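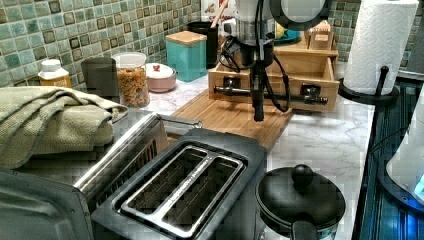
4.2 What people eat when they say they skip breakfast

I went into the October diaries expecting a dull result, and I was wrong. Of the 115 people who kept a diary for us in Bralwood and Rimia, 27 had ticked "I don't eat breakfast" on the sign-up form. Then they wrote down breakfast, over and over! A heel of bread over the sink, half a banana in the car, cold rice from the night before. One man in Rimia logged toast on most mornings and still told me on the phone that he never touched food before noon.

My first guess was that people were being careless with the form. Julián Cordero, who coded the diaries with me, had a better idea. He thought "breakfast" meant a sit-down meal to them, with a plate, and so food eaten standing up went into some other drawer in their heads.
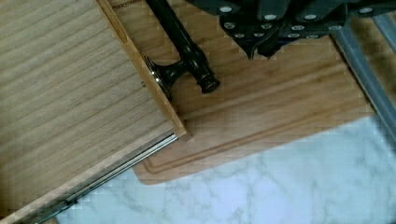
So we went back and split every morning entry by posture (sitting, standing, walking, driving), and for the skippers the standing group was by far the biggest. I should say that posture wasn't on the original diary sheet. We got it from the notes people scribbled in the margin, and where there was no note we left the entry out. That cost us 74 entries, which still bugs me.

Toast is the food that gives us the most trouble. A counter toaster like the one in Figure 1 makes it very easy to eat without ever laying a table, and our skippers wrote "just toast" so often that I started to treat "just" as a code of its own. 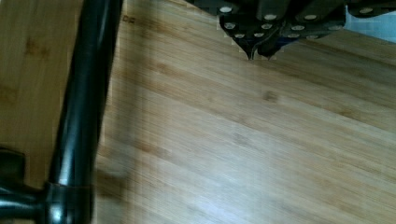

Coffee was a mess too. We ended up with 3 rules for it: black coffee is a drink, coffee with a cookie is a meal, and coffee with a lot of milk gets talked over until Julián and I agree. The Ondrejka checklist, which we used for the evening meals, has nothing to say on milk, and I'd love to see someone fix that. For the counts in the next section I kept the milky coffees as drinks, and I give the totals with them moved over to meals right underneath.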